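Craft Corner > Kids and Learning > Big tabletop or small tables for block play?

LesiaH
Posted in November

Hello all! I've been going back and forth on this for weeks and my husband is tired of hearing it, so now it's your turn. I'm setting up a play corner in our back room and I have room for either one big plain table or a pair of little ones. My two build with those chunky studded cubes (we own 66 of them, I found the last one in a boot) and they like to spread out. The Skyrme table I'm eyeing is $175, which made me gulp a bit. Does a pale top help them find the pieces, or am I overthinking it?

hanan_b
Reply 1

Overthinking it, but so did I, so welcome! We went with one big one and I've never been sorry. Pale top, plain wall, nothing hanging up to look at. Little cubes in red and green show up wonderfully on beige, and yellow does well enough.

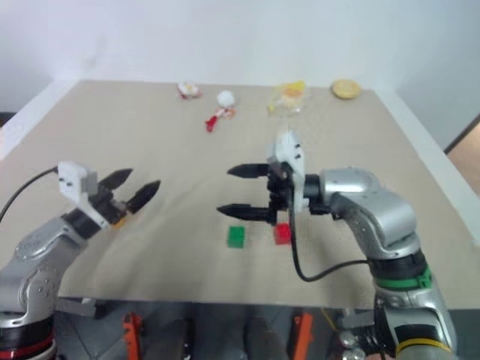
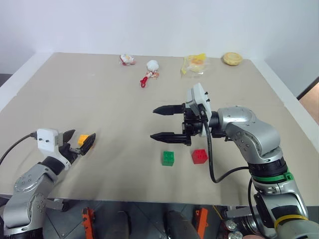 Selva_W
Reply 2

I'm going to disagree with Hanan, in a friendly way. A big surface looks lovely with a few blocks on it, but in our house it fills up by lunchtime. Look at the second picture, there's already a wrapped snack and a biscuit along the back edge! Two small tables let Jamila and me keep food on one and building on the other. We got ours from Covov, 30 inches across, and they tuck under the window when company comes.

hanan_b
Reply 3

Ha, fair point about the biscuit, Selva. I do like a row at the back though. Whatever isn't being built with goes up there and the middle stays clear.

huia.o
Reply 4

Somewhere between the two of you. We have one big table with a light board laid over it, and the board comes off for a wipe whenever it gets sticky, so often. The kids are 6 and almost 4 and they've been gentler with it than I expected. Lesia, I'd check the height before you spend that money. Ours was too tall for the little one at first and she did all her building kneeling on a chair.

LesiaH
Reply 5

Oh, I like the board idea very much, thank you Huia! Did you buy yours or have it cut? I'll measure the kids tonight, if they'll stand still for it.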